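# Beam time for crystal growers: common questions

Answers for groups sending single crystals to the Celtholm neutron facility for diffuse scattering or inelastic runs. For anything missing, write to Emanuel Toma at the user office.

## Who can apply?

Any group with a sample and a question about its magnetic structure. Students may be listed as lead applicant if a supervisor countersigns. Groups from Taduvville use the same form as everyone else but pick "internal" in the second box.

## How big does my crystal need to be?

For diffuse scattering, 700 milligrams in a single piece is a comfortable size. Smaller pieces can be co-aligned on one mount, but please do the alignment at home with X-rays first. We have one Laue camera and it is usually booked.

For inelastic work, bring more. Ask before you grow if you are unsure.

## My compound contains gadolinium. Is that a problem?

Yes, natural gadolinium absorbs most of the beam. Samarium, europium and dysprosium also absorb strongly, in varying degrees. You can use a less absorbing isotope, or a flat plate thin enough to let neutrons through. Put the isotope and the enrichment on the form, not only the element.

## How cold can you go?

The standard cryostat stays at liquid helium temperatures. The dilution insert, called Onu by everyone here, reaches a base of 75 millikelvin at the sample mount. Insulating oxides can lag well behind the thermometer. If you are looking for slow spin dynamics, plan several hours of waiting after each change and write that time into your request.

## How much time will I get?

The longest single allocation is 168 hours, including cooling, alignment and any magnet ramps. Most first proposals are given less. In the last round we received 92 proposals and had to turn down more than half.

## Can I measure heat capacity on the same crystal?

Yes, and reviewers like to see it. Small differences in oxygen content or site mixing can move or wipe out a low temperature peak, so data from a different batch is weak support. Cut a chip from the same boule and say so in the proposal.

## Which software reads the data?

Raw files open in Vurkico, which is installed on the visitor computers. Reduced files are plain text with columns for momentum, energy, intensity and error. Background from the empty can is stored separately and is not subtracted for you.

## When do I get my sample back?

After the radiation group clears it. Cobalt and iridium compounds can take months. Proposals from the March round are often still waiting on samples in the fall, so keep a spare piece if you need one for other work.
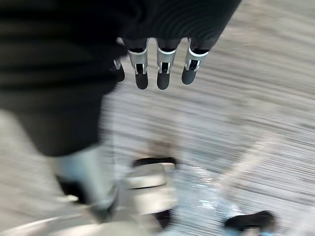

## Do I have to be there in person?

One member of the team must be on site for the first day. After that you can follow the run remotely and message the instrument scientist between 8 a.m. and 6 p.m. Overnight changes have to be in the scan queue by 5 p.m.

## What should I cite?

Use the proposal number and the instrument name in the acknowledgments, and send us the reference once the paper is accepted.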